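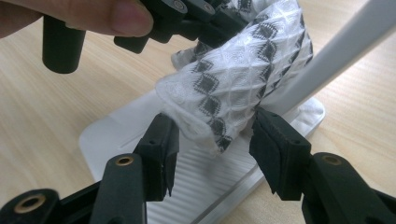

Comparing two grippers is easy to do badly, and the usual way to do it badly is to choose an object that both of them can hold. A wooden block will flatter almost anything with two fingers. Cloth is less polite. Look at how the fingertips meet the patterned cloth: the upper one presses into the side of a bunch of folds, and the two lower ones sit either side of a drooping corner. Ask yourself how you would write down where the cloth is. A block has a centre and a few edges, and you could phone its position through to a colleague. A draped cloth has a position only in the sense that a crowd has one. Most of this session is about what that does to your test plan, your score sheet and your temper.

Reading time: 8 minutes

SESSION 6: TRYING OUT AND COMPARING GRIPPERS
Notes by Chinyere Dauda, Marnisport. Bench supervision: Femi Akande.

Bring your score sheets from Session 5, including the ones you would prefer to lose.

6.1 What is being compared

Students write "Gripper A is better than Gripper B" and then look surprised when I ask what was attached to it. A gripper is never tested alone. Whatever you put on the bench, you are testing the following together:

- the fingers and whatever is stuck to their inner faces
- the linkage that moves them
- the thing that carries them, be it an arm or a person
- the controller, if there is one
- the camera, if anything depends on it
- you, at whatever stage of the afternoon it happens to be

Change one of these and you have a comparison. Change two and you have an anecdote. Last year one group swapped the finger pads and moved the camera mount between sets, found a large improvement and gave the credit to the pads in bold type. They may have been right. We shall never know, and neither will they.

Pads deserve a line of their own. Rough pads, smooth pads, torn pads and pads put on by somebody in a hurry behave differently on fabric. In the photograph the pads have ragged lower ends, and a ragged end can be the part that meets the cloth first. When you report a result, say what the pad surface was like and what state its edges were in. "Standard pads" will be returned to you with a question mark.

6.2 Hand-held tool or arm?

Both have a place on this course, and each has its loyal supporters, who sit on opposite sides of the room.

With a hand-held tool you supply the arm. Your wrist is very good. It corrects for small errors without asking you, it slows down near the table, and it learns the task by the fifth attempt whether or not the protocol allows for learning. This is marvellous if you want to know what a pair of fingers can do at their best. It is a nuisance if you want to know what they will do on a machine that has none of these gifts.

With an arm you get the same approach every time, including when the approach is wrong. On our bench that means the Arruda controller, which will carry a gripper to the spot you gave it with complete conviction. If the cloth has slumped to the left in the meantime, that is a matter between you and the cloth.

For the assignment you will do both, in this order:

1. Hand-held first, until you can describe in words the approach that works.
2. Write that description down. Swap with another pair. If they can't follow it, it isn't a description yet.
3. Programme the arm to do what the words say, and see how much of your skill was in the words.

Step 3 is usually a humbling half hour. Leave time for it.

6.3 Choosing cloth

Take one cloth from the bin and keep it for the whole session. Write down:

Thickness. A quilted cloth gives the fingers something to bite on. A thin one slides away or goes in double.

Hem. A thick rolled hem is the easiest thing on a cloth to catch, so decide beforehand whether catching the hem counts. Groups who decide afterwards have a marked tendency to decide in their own favour.

Pattern. If a camera is part of your set-up, pattern matters a great deal. A strong repeat, such as dark diamonds in bands on white, gives the software plenty of corners to hold on to. It also gives it plenty of corners that look exactly like one another. A fold can bring two distant diamonds side by side, and your tracker may take them for neighbours. Plain white has the opposite trouble, particularly over anything else that is white. Try one of each before you form an opinion about your camera.

Starting shape. "Crumpled" is not a starting shape. Hold the cloth by its middle, lower it until it touches, let go. Do the same each time. It will land differently each time, and that variation is what you are here to sample.

6.4 What counts as a success

Please settle this before you touch anything. For this course a grasp is a success when the cloth leaves whatever it was resting on, stays held through the move and is released where you said it would be. A cloth that goes up and comes down again halfway is a drop. A cloth that won't come off the pad at the end is a failed release and gets its own column, however nicely it was picked up.

Obstacles count too. If there is a post or a rim near the cloth, touching it is a contact, and contacts are recorded. The sheet has a space for them. In previous years this space has been kept beautifully clean.

6.5 A worked example

The bench log for the Stureo two-finger gripper, all groups together, holds 3,539 attempts on cloth. Of these, 279 were marked as failed release. That comes to just under 8 per cent.

Now look at what the figure doesn't tell you. The log puts quilted and thin cloths in together. It mixes hand-held work with arm work. Femi went back through one batch of 1,000 and found that a good many failed releases came in runs, one after another, at the same bench with the same cloth. A run like that is one problem recorded many times. It could be a bit of glue on a pad, or a loose thread round a link, or a pair who had found a way of pinching the cloth into the joint and were loyal to it.

So before you work out a percentage, lay the attempts out in the order they happened and read down the column. If the failures come in clumps, go and find the clump's cause. If they are scattered, your percentage may mean something. Either way you will have looked, and that puts you ahead of a fair amount of what I am sent to review.

6.6 Two grippers at once

Opposed grippers on one piece of cloth are a session in themselves (Session 9, bring a friend). For now, three warnings.

First, the cloth joins them. Pull with one and you have moved the target of the other.

Second, agree who leads. With two people holding tools this is a matter of manners. With two arms it is a matter of code, and the code has no manners. The usual result of leaving it out is a short tug of war that the cloth loses.

Third, don't count a grasp twice. If both have hold of the same fold, that is one grasp with two grippers. I mention it only on account of a report from Utville, sent to us as a model of good practice, in which the number of successful picks was larger than the number of cloths picked.

6.7 Load, briefly

Somebody always asks about weight. Our cloths come to up to 400 grams, and weight is rarely what defeats you. Fabric fails by sliding, bunching or catching. If you find yourself turning up the grip force, stop and look at where the fingers are closing. Squeezing harder in the wrong place is a popular strategy – it has never yet earned a mark.

6.8 For next time

Each pair hands in:

- one filled score sheet for hand-held work, one for the arm, same cloth
- the written approach from 6.2, with the other pair's complaints attached
- a paragraph on one thing you changed, and how you know that nothing else changed with it
- a note of pad condition at the start and at the end

Sheets are due by 4 pm in February's second teaching week. Put them in the tray outside the lab. Femi empties it at four and has a very exact idea of when four is.

Questions to chew on beforehand. If your hand-held results are far better than your arm results, which item in the list in 6.1 would you look at first? Would a softer pad help with release or hurt it? And if you had to cut your test down to one cloth and one starting method, what would you no longer be entitled to say?

Correction to the Session 5 notes: the diagram of the finger linkage was printed upside down. Several of you built it that way. It works, slightly worse.

Related notes
Session 4: Mounting a camera where it can see something
Session 5: Linkages, pivots and play
Session 7: Controllers and the art of waiting
Session 9: Two grippers, one cloth
Blank score sheet (cloth)

Contact: Chinyere Dauda, robotics teaching lab, Marnisport | © The author. Copy freely for teaching. | Back to top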